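Workshop > Robot Arms > Hands and Grippers

Start Arms Hands Cameras Controllers Ask Kaj

Picking a hand for your arm: tips from a cluttered table

I get more mail on hands than on anything else. People buy the arm, bolt on whatever came in the box, and then write to me when it won't hold a cup. So I've spent the past couple of weeks swapping a fingered hand and a plain two-jaw Plirport gripper on and off the same arm, and I wrote down what I'd want to know if I were starting over.

First tip: test with the stuff you already own! I used foam cubes for ages and they taught me next to nothing. Go through your kitchen and your desk drawers and grab things that are awkward in different ways. A water bottle is good (get one with a strap or a loop on the lid, they cause all kinds of trouble). Fruit is good too. A pomegranate is round and heavy for its size, and grapes will tell you very quickly if your closing force is set too high. Throw in a roll of tape lying flat, because picking up something low and wide is where most hands get embarrassed.

Second tip: spread it all out and leave it crowded. A lone object in the middle of a bare table is easy, and your kitchen counter doesn't look like that.

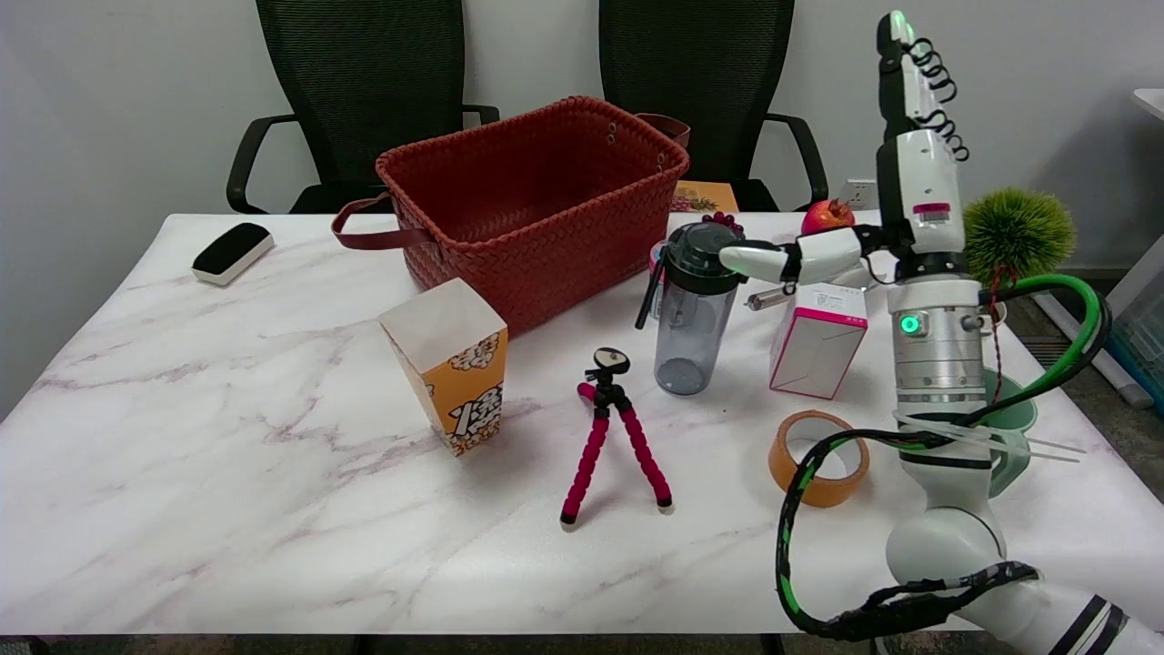
Third tip is cables, and I can't say it loudly enough. Zip ties are cheap. Tie the cable down along the arm, but leave a generous loop near the wrist – then turn the wrist all the way both directions by hand, with the power off, before you run anything. I skipped that once with an Ingvarsson wrist and pulled a connector clean out of its housing. If a loop hangs low enough to drag on the table, it will sooner or later take something with it.

Now the comparison. The two-jaw gripper is the one I'd hand to a beginner. It opens, it closes, and when it misses you can see why. It's great with boxes and cartons and pretty poor with anything round. The fingered hand is slower to set up (the Wundia controller wanted me to calibrate each finger separately, and then again after I'd moved the arm to a different outlet, go figure), but it can wrap. For mugs, wrapping is what you want.

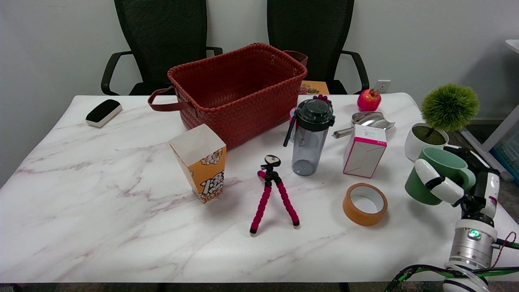 Fingers around the front of the green mug, handle out to the right.

With a mug I go for the body and leave the handle alone. Handles look like the obvious place to grab, but you need the angle nearly perfect, and a full mug wants to tip. Come in from the side, low, and close slowly. I start the force setting at 40 and creep up from there. My controller goes to 1000 and I've never had a reason to be anywhere near that with dishes.

A few odds and ends:

Flexible tripods are a wonderful test, since the legs go everywhere and there's no right way to hold one. Aim for the head.

Shiny metal things, like a scoop, can confuse a depth camera. Turn the overhead light down or move the lamp before you start blaming the hand.

Baskets with floppy leather handles I'd save for last. I still don't have a method I like.

Keep a notebook. Mine is up to grasp 1337 and I look things up in it all the time – which object, which setting, what slipped.

I'll do wrist cameras in December if the Wastico mount ever shows up.

Kaj Mogensen

Comments

benchpress_dot: The wrist turning thing just saved me a cable, thank you. Mine was way too short on the left side.

Marlo T.: Do you change the fingertips for fruit? My rubber ones leave marks on everything.

Kaj: I put a scrap of thin silicone over them, Marlo. Swap it when it gets dusty or it stops gripping.

oldsolder: Still team two-jaw. Mugs by the rim, never had a problem.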